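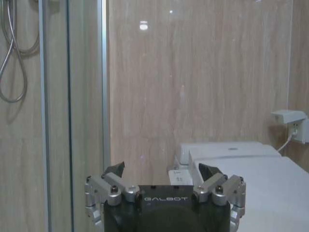 I've wanted somebody else to clean my bathroom since I was about eleven, so when a rental outfit called Skerkia offered me a month with one of their household robots, I said yes before I'd read the price sheet. The service is called Gutivier Home. You pay $40 a day (or buy the arm and its rolling base for $3,049, which I did not do), and they load it with whatever chores you pick. I picked the bathroom, start to finish. It's a mean little test, too: glossy marble-look panels that throw the ceiling light right back at the camera, a clear glass shower partition, and a white toilet with its lid down and a power cable running up to the outlet on the wall. Glass and shine are the two things home robots hate most, or so Aleksi Harju warned me when he came over in December to set it up.

Setup took most of a morning. Aleksi rolled the base back and forth across the doorway, had me prop the door, then drove the arm through a slow tour of the room while I made coffee and hovered. The gripper has two metal fingers with black pads at the tips, and I'll admit I spent a while just watching them open and close. You name things on a tablet as you go. I called the toilet "toilet," because I was raised right, and the shower "the aquarium," and now I'm stuck with that until I redo the map.

So how does it clean? Slowly! A wipe of the toilet lid, which takes me maybe ten seconds, took the robot 9 minutes on its first try, and four of those were spent thinking. By the second week it had sped up a lot, and it was gentler than I am. It never once yanked the cable. The glass was another story. It did a lovely job on the middle of the pane and left a stripe next to the metal edging every single time, like a kid who mows the lawn but not along the fence.

I also borrowed my neighbor's Haslam for an afternoon to compare. It's cheaper to rent and much quieter, but it can't reach past the front of the tank, and it gave up on the wall panels completely. The Mullitz people wouldn't lend me one, so I can't tell you about theirs.

Would I pay for it? At roughly 3,000 bucks to own, no, not for one room. For the daily rate, before my in-laws come to stay, I'd think about it. Book a few days ahead, clear the floor first, and keep a cloth handy for that stripe.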